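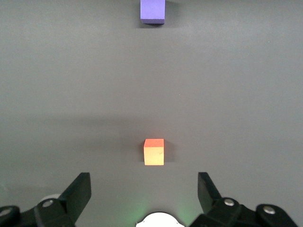 Matte gray tabletop with a purple foam block on it.

How to paint an old table in matte gray

I have painted four tables in the last years, two for my own apartment and two for friends. The first one came out badly and I had to sand everything off again. With this page I want to save you from the same work. The method is for a solid wood or veneered table which already has varnish on it. For glass or metal you need other products and I have no experience with them.

I chose gray because a white table shows every coffee ring and a black one shows every crumb. A medium gray is quiet for the eyes, and the matte finish does not reflect the lamp when you sit and read in the evening.

What you need

Sandpaper in grit 120 and grit 220
A sanding block, or a flat piece of scrap wood to wrap the paper on
Dish soap, a bucket and two clean cloths
Wood filler and a small putty knife
Bonding primer
Matte gray furniture paint
Clear matte topcoat, water-based
A foam roller with a short handle, and a brush for the edges
Masking tape and an old sheet for the floor

I use the Brirkel primer and the paint from Hinds, in the color they call Mavwood. My two cans together cost $92, which is not cheap, but one can of the paint was enough for two tables. You can of course use what your local store has, as long as the label says it is for furniture. Wall paint stays too soft.

Before you start

Choose a room where you can leave the table alone for some days. I did my second table in the kitchen and we ate on the sofa for the whole week, and my husband still mentions it. The room should be warm and not dusty. In March I had the windows open all day and the paint was dry to the touch before dinner, but in a cold garage you must be more patient.

Take off the drawers and the handles if there are some. If the top can be unscrewed from the legs, do it, and put the screws in a cup with a note.

Step 1: Wash

Wash the whole table with warm water and a little dish soap. Then wipe it with a second cloth and clean water. Pay special attention to the edge where people put their hands, because the grease there is invisible and the primer will not hold on it. Let it dry overnight.

Step 2: Fill the holes

Press the wood filler into scratches and dents, a little higher than the surface. It shrinks when it dries. Deep holes need two rounds. Do not fill very fine lines, the primer will close them.

Step 3: Sand

Start with grit 120 and go always in the direction of the grain. You do not need to reach the bare wood, you only want to remove the shine. On veneer be very gentle at the corners, as the layer is thin and you can go through it in a few strokes. This is exactly what happened to my first table.

When the surface looks dull everywhere, vacuum it with the soft brush and wipe it with a damp cloth. Wear a dust mask. If the table is very old, the finish may contain lead, so test it first, and if the test is positive do not sand it.

Step 4: Prime

Stir the primer, do not shake it. Put one thin coat with the roller and use the brush only for the corners and the edge. It will look ugly and uneven, this is normal. Wait the time written on the can. After that, sand very lightly with grit 220 and remove the dust.

If brown or yellow spots come through the primer, the wood is giving off its tannin. Put a second coat of primer on it and wait until the next day.

Step 5: Paint

Pour a small amount of paint in a tray and load the roller well, but so that it does not drip. Work in long lines from one short side to the other, and let each line overlap the last one a little. Do not go back over paint which has started to dry. I know it is difficult when you see a small mistake, but with matte paint the repair is always more visible than the mistake.

Let the first coat dry for at least 20 hours. Sand with grit 220, without pressure, wipe, and put the second coat. In most cases two coats are enough. For a dark red wood I needed three.

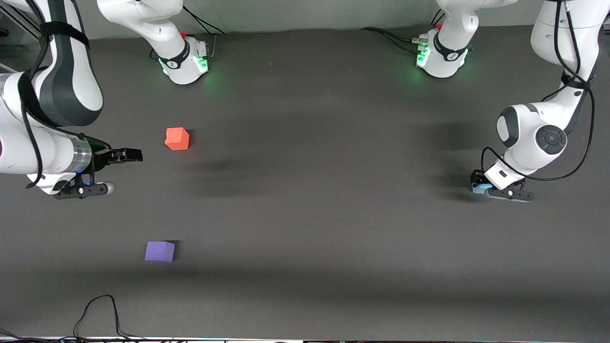 Step 6: Protect the surface

Matte paint without protection gets shiny spots where the arms are resting. Put two thin coats of clear matte topcoat, with a new roller. I tried the one from Proretti and I was satisfied with it, but check that yours is really matte, as satin changes the whole look. Stir it slowly and often while you work. The part which makes it matte sinks to the bottom of the can.

After the last coat the table feels dry quickly, but it is still soft inside. You can put light things on it after two days. For heavy things, hot plates and tablecloths wait three weeks.

Common problems

Small bubbles: you rolled too fast, or the roller was new and full of air. Wet the roller and squeeze it out before the first use.

Visible stripes: the coat was too thin or the room too warm. Sand lightly and paint once more.

Dust in the paint: let it dry fully, then sand the spot and repeat the coat on the whole top.

Taking care of it

Clean with a soft damp cloth and a drop of dish soap. No scrubbing sponge and no furniture polish, they both make shine. Delwyn Goodwin wrote to me that a white eraser takes away pencil and shoe marks. I tested it on the underside first and it worked well on mine.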